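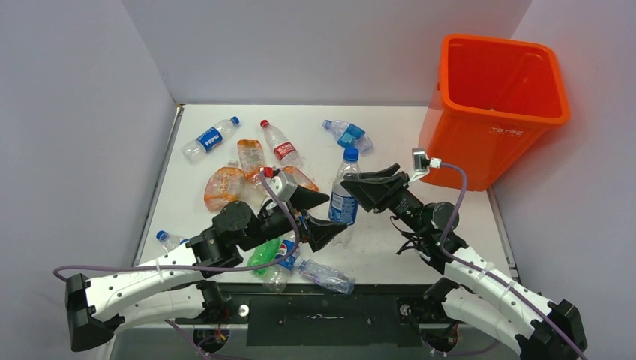 Budget for sorting arms, Revia line
posted 22 February 2025

kamav_bins
Pricing up two-arm benches for the Kamavthorpe depot. Quote is for 7, I think we need 2 first. Anyone bought spare grippers up front?

hoarau74
Yes. Get spares, lead time was 44 days for us. Cables too

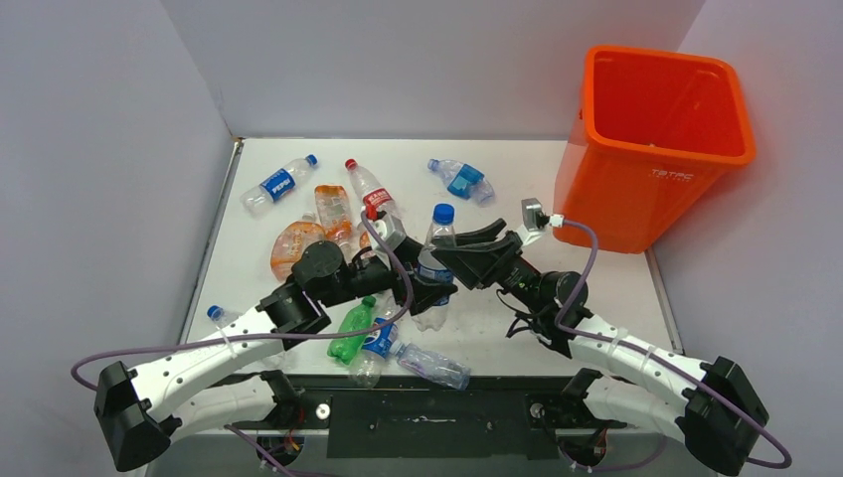
Two arms, one upright bottle, orange bin back right

tinlid
Disagree on spares. Put the money into a feeder – teh arms sit waiting otherwise

hoarau74
A feeder does nothing when a finger snaps

kamav_bins
Zerkcombe want 20% deposit by July so can't do both. Mixed bottles is the hard bit, Pepsi, green ones, squashed ones
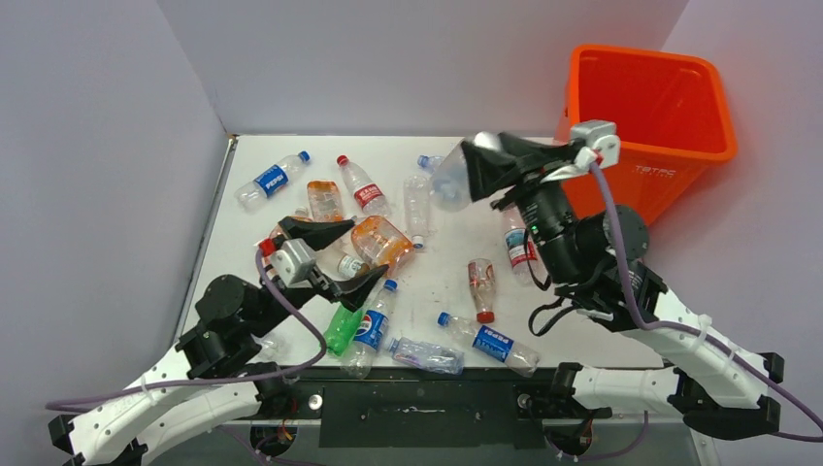

so leaning spares, one bench, feeder next year. will ask about the depsoit

tinlid
Your money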